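からまりをほどく人、募集します(手持ちグリッパーによるデータ収集・参加者と短期スタッフ)

こんにちは。Iten研究室でポスドクをしているLucyna Laskowskaです。物をつかむロボットの「片づけ」を研究しています。今回、12月から始まる収集の第二期に参加してくださる方と、現場を一緒に回してくれる短期スタッフを募集することになりました。募集文というものを書き慣れていなくて、かなり長くなってしまいました。条件だけ知りたい方は、後ろのほうの「参加者の条件」まで飛ばしてもらって大丈夫です!

何の研究なのか

ざっくり言うと、からまった小物を一つずつ取り出す動作を、人間のお手本からロボットに学ばせる研究です。箱に並んだ部品を取るのは、いまのロボットはかなり得意です。ところがネックレスやブレスレットみたいに、長くて、柔らかくて、となりの物に引っかかっている品が相手になると、急に下手になります。一本つまんだつもりが山ごと持ち上がってしまう、あれです。みなさんも引き出しの中で一度はやっていると思います。

お手本の集め方はいくつかあります。第一期の前に、私たちはロボットアームを遠隔操作して集める方法も試しました。これが、まあ疲れるんです。腕の動きが少し遅れて返ってくるので、真珠のひも一本を抜くのに息を止めてしまう。操作している人の肩がどんどん上がっていくのが、後ろから見ていてわかるくらいでした。

そこで切り替えたのが、手持ちグリッパーです。二本指の道具を人が両手に一つずつ持って、自分の手の延長として作業します。指の開き具合と手元の映像が記録されて、そのままロボットの学習に使えます。ロボット本体は収集の場にいなくてもかまいません。機材が軽いぶん、大学の実験室を出て、普通の部屋の普通の布や家具のそばで集められるのが、私はとくに気に入っています。

第一期でわかったこと

第一期では11人の参加者に来ていただき、合計で1,419本の記録が取れました。一本は「山から品物を一つ取り出して、決められた場所に置く」までです。そのうち588本が、途中で持ち直しや引っかかりのあった記録でした。

最初、私たちはこの588本を捨てるつもりでいたんです。うまくいった記録だけで学習させたほうがきれいだろう、と。反対したのは共同研究者のDorota Kozłowskiさんでした。ためしに入れてみたら、違いがはっきり出ました。なめらかな記録だけで学習したモデルは、最初の一つまみがずれたとき、ずれたまま引っぱり続けます。持ち直しの入った記録も使ったモデルは、いったん指を開いて、少し横から入り直すようになりました。私は画面の前で変な声を出しました。

まだ論文にはなっていないので、細かい成功率をここに書くのは控えます。査読の方に先に見てもらいたいですし、条件によってばらつきもあります。透けた素材や、光をよく反射する金属ではまだまだ失敗します。腕輪の中に別の物が入り込んでいるような置き方も苦手です。

もう一つおもしろかったのが、左右の手の使い分けです。私たちは「両手を使ってください」としか言わなかったのに、慣れてくると、多くの方が片方で品物を持ち上げ、もう片方を山の上で待たせておくようになりました。次の動作の準備をしているんですね。いまのモデルは左右を順番に動かすことが多くて、この「待っている手」がうまく再現できていません。第二期ではここをきちんと調べたいと思っています。作業の雰囲気は、写真を見てもらうのが早いかもしれません。
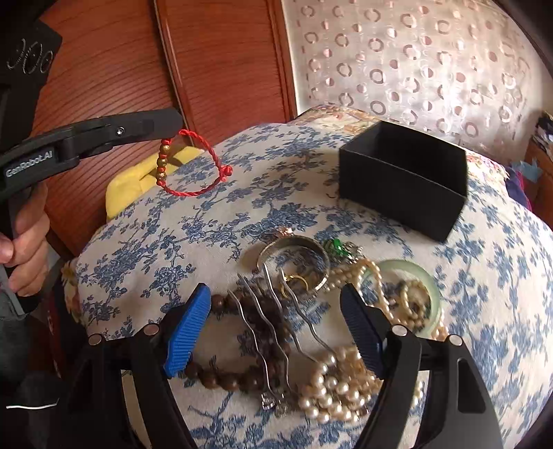 アクセサリーの取り出し作業。左のグリッパーの先には赤い編みひものブレスレット、手前の指の間には木のビーズや真珠のひもの山。

道具の指の内側には溝の入った青いパッドがついています。当日はこの指先だけで全部やってもらうので、爪でひょいと引っかける技は使えません。髪留めのような細くて平たい物は、つまむ向きを決めるまでに少し考えると思います。考えている時間もそのまま記録しますので、焦らなくて大丈夫です。沈黙が続いても気にしないでください。こちらは喜んで見ています。

第二期でやること

参加者の方には、一回の来室でだいたい次のような流れで作業していただきます。

はじめに同意書の説明と、道具の持ち方の練習があります。練習はスポンジや布の切れ端を使うので、壊す心配はありません。手になじんだら本番です。クッションや布の上に置いたアクセサリーの山から、一つ取り出しては置く、を繰り返します。どれから取るかは自由です。上から順に取る人もいれば、長いひもを先に抜いてしまう人もいて、この順番の個人差が今回の大事なデータになります。

途中で必ず休憩を入れます。グリッパーは軽いとはいえ、握りっぱなしだと親指のつけ根にきます。第一期では休憩を参加者の判断に任せていたら、みなさん夢中になって全然休んでくれませんでした。今回はタイマーを鳴らします。鳴ったら、作業の途中でも道具を置いてください。お茶と甘いものがあります。

後半では、同じような山をもう一度、今度は「左右の手を同時に動かしてみてください」とお願いしてやってもらいます。前半の自然な動きと比べるためです。ぎこちなくなって当然なので、上手にやろうとしなくて構いません。

最後に短い聞き取りがあります。「どこで迷ったか」「どの品がいやだったか」といった質問に、思い出せる範囲で答えてください。第一期では、指先の映像をいくら見てもわからなかったことが、この聞き取りで一言で解けたことが何度もありました。「布まで一緒につまみそうでこわかった」とか。映像だと、ただゆっくり動いているだけに見えるんですよね。

参加者の条件

・18歳以上の方
・両手で道具を握って、座ったまま細かい作業ができる方
・眼鏡やコンタクトレンズの使用は問題ありません
・左利きの方、大歓迎です(第一期は右利きの方にかなり偏ってしまいました)
・手首や指に痛みのある方は、今回はご遠慮ください
・日本語か英語で説明を理解できる方

ロボットの知識はまったくいりません。むしろ手芸をする方、楽器を弾く方、釣り糸の扱いに慣れている方など、ふだんから「からまるもの」と付き合っている方に来てもらえるとうれしいです。第一期でいちばん速かった方は編み物歴の長い方で、毛糸玉の中心を探すのと同じ目つきをしていました。あの目つきもデータにできたらいいのに、と今でも思います。

場所と時間

会場はBrastov館の2階、エレベーターを降りて左の部屋です。古い建物で、廊下が少し寒いので、羽織るものがあると安心です。ただ、袖口が大きく広がった服は品物に引っかかるので避けてください。指輪や腕時計は作業の前に外していただきます。自分の物が山に混ざると、本当にややこしいことになります。

午前の回は10時から、午後の回は14時から始めます。所要時間は説明と休憩込みで3時間ほど見ておいてください。来室は一人一回が基本ですが、希望する方には日を空けて二回目もお願いしています。慣れによる変化を見たいので、二回目に来てくださる方は大変ありがたいです。

謝礼は大学の規定に沿ってお支払いします。金額は申し込みの返信でお知らせします。途中でやめても、その時点までの分はきちんとお支払いしますし、理由を言っていただく必要もありません。

短期スタッフも募集します

こちらは参加者とは別に、7名の採用を予定しています。お願いしたいのは主に次のような仕事です。

・参加者の受付と道具の説明
・品物の山を作り直す作業(同じ山を二度作らないのがコツです)
・記録の確認と、取り出しの開始と終了に印をつける作業
・パッドのふき取りと、ねじのゆるみの点検

二つめの「山を作る」仕事は地味に見えて、かなり奥が深いです。ただ積むだけだとすぐほどけてしまうし、凝りすぎると人間にもほどけません。スタッフのHanna Wróbelさんはこれがとても上手で、長いひもを腕輪に一度くぐらせてから寝かせる、という置き方をよくやります。見た目はおとなしいのに、引くとついてくる。新しく入る方には、まずHannaさんの隣で山作りを覚えてもらう予定です。

印をつける作業は、はじめは退屈かもしれません。でも何本も見ていると、「この人、次はあれを取るな」とわかる瞬間が来ます。指がそちらを向く前にわかるんです。学部生のうちにこの感覚を持てると、研究の計画を立てるときに強いと思います。動作の解析に興味のある方には、データの一部を使った卒業研究の相談にも乗ります。

勤務は週に二回以上、一回4時間から。学年も専攻も問いません。プログラミングは、できたらうれしいけれど必須ではありません。表計算ソフトで行がずれたときに気づける注意力のほうを、私は重く見ています。時給は大学の規定によります。

データの扱いについて

ここは真面目に書きます。記録するのは、グリッパーについたカメラの映像と、指の開き具合、道具の動きです。顔を撮ることを目的にしたカメラは置きません。ただ、手や服の袖、部屋の一部は映り込みます。名前と記録は別々に保管し、対応表を見られるのは私とデータ管理担当のIrena Sadowskiさんだけです。

集めたデータは、将来ほかの研究者も使える形で公開することを考えています。公開に同意するかどうかは、参加そのものの同意とは別の欄で選べます。「参加はするけれど公開はしない」でもまったく問題ありません。その場合は研究室の中だけで使います。公開前であれば、あとから気が変わったときの取り下げも受け付けます。聞き取りの録音は文字に起こしたあとで消去します。

よくいただく質問

「不器用なのですが、いいですか」
いいです! さきほど書いた通り、持ち直しの入った記録こそ役に立っています。器用な人ばかりだとかえって困ります。

「品物を壊してしまったら?」
弁償の必要はありません。研究用に集めたもので、誰かの大切な形見などは使っていません。ひもが切れたら、一緒にビーズを拾ってください。

「集めたデータで動くロボットは見られますか」
収集の会場では見られませんが、学習が一段落したら、参加してくださった方向けに見学会を開きます。第一期のあとの見学会では、ロボットが腕輪を相手にひたすら入り直しを続けて、なぜか拍手が起きました。

「友人と一緒に申し込めますか」
できます。ただし作業は一人ずつなので、時間をずらして来ていただきます。先に終わった方が、待っている方に攻略法を教えるのはなしでお願いします。取り出す順番が似てしまうので。

申し込み方法

Brastov館1階の掲示板横に申込用紙があります。参加者希望の方は水色、スタッフ希望の方は白の用紙に記入して、隣の箱に入れてください。利き手の欄を書き忘れる方がとても多いので、そこだけもう一度見てもらえると助かります。用紙を受け取ったら、私か、日程担当のDeividas Vaherさんから連絡します。返信までに数日いただくことがあります。

スタッフ希望の方には、そのあと15分くらいの面談をお願いしています。面談といっても堅いものではなく、実際にグリッパーを持ってもらって、ひもを一本抜いてみる時間がほとんどです。履歴書はいりません。志望動機は用紙の裏に二、三行でどうぞ。

参加者の受付は枠が埋まるまで続けます。午後の回から先に埋まる傾向があるので、どちらでもいい方は午前に丸をつけてくださると、Deividasさんが喜びます。

Iten研究室 Lucyna Laskowska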